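Sorting the small parts drawers

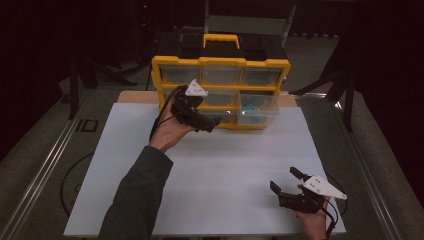 Why we are doing it now

The small parts drawers at the Molleck Road workshop have been in a muddle since the autumn, when the repair evenings got busier and things went back wherever there was space. In March we are going to empty every organiser, sort what is in them and label the drawers properly. We will do one organiser per evening until they are finished, starting with the yellow and black one with the carrying handle, as it gets taken out to other venues more than the rest and comes back in the worst state.

Anyone who uses the workshop can come and help. You do not need to know what the parts are called. Most of the work is putting like with like.

When

Monday evenings from 7 pm, in the main room. We stop at 9. If you can only manage the first hour, come for that. The workshop will be closed for ordinary repairs on those evenings, but the tool library hatch will be open as usual for returns.

How we will go about it

Take one drawer out at a time and empty it onto a plain, light-coloured surface. Small washers disappear on bare wood and roll into the gaps between boards. Sort what came out before you start on the next drawer. When we last tried this, five people emptied five drawers at once and it took the rest of the evening to get back to where we had started.

Pull the drawer straight out with the tab and keep a hand underneath. They do not have much of a stop at the back, and a full one is heavier than you expect.

Wipe the drawer with a dry cloth. If there is oil in it, wash it in the sink in warm water with a little washing-up liquid, then stand it upside down on a tea towel. Please don't put parts back into a damp drawer. We lost a good many steel pins to rust that way.

Screws go by thread first and length second. The thread gauges are in the blue tin by the door. Wood screws and machine screws must not share a drawer, even if there are only a few of each.

Wall plugs, cable clips and other plastic bits can be sorted by size and colour. Where the colour doesn't match any set we know, put them in the tray marked Odd Plastic and Aba Antwi will go through them at the end.

Springs go in lidded pots, never straight into a drawer. They tangle with everything.

Anything bent, stripped or rusted goes in the scrap bucket. Please be firm about this. A screw with a chewed head will be no more use next year than it is now, and whoever finds it halfway through a repair will not thank you.

Batteries do not belong in the drawers at all. Hand any you find to whoever is running the evening.

Labels

Each drawer will have one label, on the front, below the tab. Write what is in it in ordinary words, with the size after it: "machine screws, M4, 20 mm" or "wall plugs, small". Use pencil for the first fortnight. Once people have used the drawers for a while and we know the order works, Aba will print the final labels on the machine in the office.

We had a long discussion about whether to number the drawers and keep a list on the wall. We decided against it. The list for the Clandari Street tool store ran to 18 pages and was out of date by Easter.

Where things will go

The parts used most will go in the top row, so they can be seen without bending down: wood screws, the common machine screws, washers and picture hooks. The middle rows will be for fixings and plastic parts. Heavier items go at the bottom, which should also stop the portable organiser from tipping when it is lifted by the handle. If it still feels top-heavy after that, we will take some of the screws out and keep them in jars on the shelf.

Spare stock will stay in the cupboard under the window. When a drawer is down to its last few, top it up from the cupboard and put a line on the sheet inside the door. Ofori Hardware have agreed to let us order once a month on account, so small amounts are no trouble.

What we could do with

Clear lidded pots, up to the size of a jam jar. Clean ones only, please.

Magnetic trays. We have two, and one is on loan.

Old white trays or offcuts of white board, large enough to tip a drawer onto.

Reading glasses in the stronger sizes, for the glasses box.

We have enough nails. Please do not bring nails.

Last year's count

Several people asked how much we get through. Zuweira Ankrah added up the cupboard sheets for last year and found that 1,271 screws of all kinds were taken out to refill the drawers, along with 17 boxes of wall plugs. The figure for washers is less certain, as for part of the year people wrote down "a handful". She has now added a column for the amount, and would be grateful if it could be filled in with a number.

The Indov evening

The portable organiser will be going to the repair evening at the Indov Hall once it has been sorted. Whoever takes it should check that each drawer is pushed fully in before lifting it, carry it upright and lay it flat on the floor of the car with the drawers facing up. On its return, it goes back on the bench by the sink.

To put your name down for an evening, use the sheet on the noticeboard or tell Zuweira when you are next in. Tea is provided, but bring your own mug if you can.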